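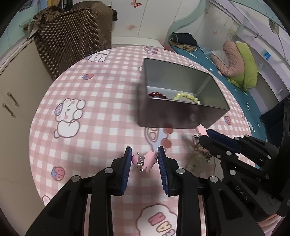

Furik asked whether hand-held demonstrations should go on at all while the remote-control station was free three afternoons a week. The reply from Grarnis was that the two do different jobs. By hand a person can do a small task at nearly normal speed; by remote control the same task takes much longer, but the arm's own limits are already in the recording.

It was agreed to keep both. Small items such as keychains and bead strings stay with the hand-held grippers for now. Door and drawer tasks move to remote control.

2. Progress on the tidying tasks

Nonska reported 800 demonstrations planned for home rooms and 200 for the workshop. The workshop set is finished. In the home rooms, the tin box task is the one in progress. Both hands are used, with a keychain in each gripper, and the items are to end up in the open box.

Points raised:

Chains and tassels swing after the hand stops. Demonstrators are to wait until the item hangs still before lowering it.

The two hands should not go over the box at the same moment. Left first, then right, unless the task sheet says otherwise.

Patterned tablecloths stay in the set. Furik would like plain ones as well, same task, same box. Nonska to arrange.

Beads already in the box are to be left where they lie between runs. Last month some people were straightening them and some were not.

3. Rejected recordings

Snorradóttir went through the March batch. 67 recordings were rejected, most of them for a start that was too quick. The grippers were already closing when recording began. The written instructions will now say to hold both grippers open and still for a slow count of two.

There was a short discussion on whether a dropped item spoils a recording. Agreed that it does not, if the person picks it up again with the gripper. If a bare hand comes in, the recording is rejected.

4. Remote control station

The delay on the left arm is still 60 milliseconds longer than on the right. Grarnis has changed the cable with no effect and will try the other controller. Door tasks can start on the right arm in the meantime.

5. Other business

Spare finger pads are running low. Snorradóttir to order.

Task sheets need a version number at the top. Carried over from the last meeting, still open.

Next meeting: same time, same room.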